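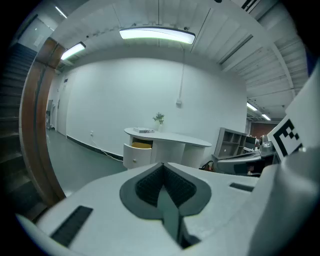
Figure 4. Lobby with gray floor, white walls and a dark staircase.

Home Contents Chapters Index Search

Chapter 2: The Front Desk

I spent a whole September at the front desk at Juhl, and I learned more about rooms there than in any class! Before you pick out a single chair, stand by the stairs and watch where people walk. 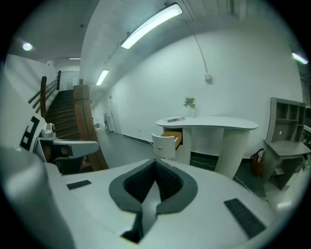 Then look at the desk itself – a curved one is easy to step around, but try finding a place for 40 folders. Sandra Kettle, my boss, kept hers in open cubbies and still lost one every Thursday.

We use cookies to remember your page. Accept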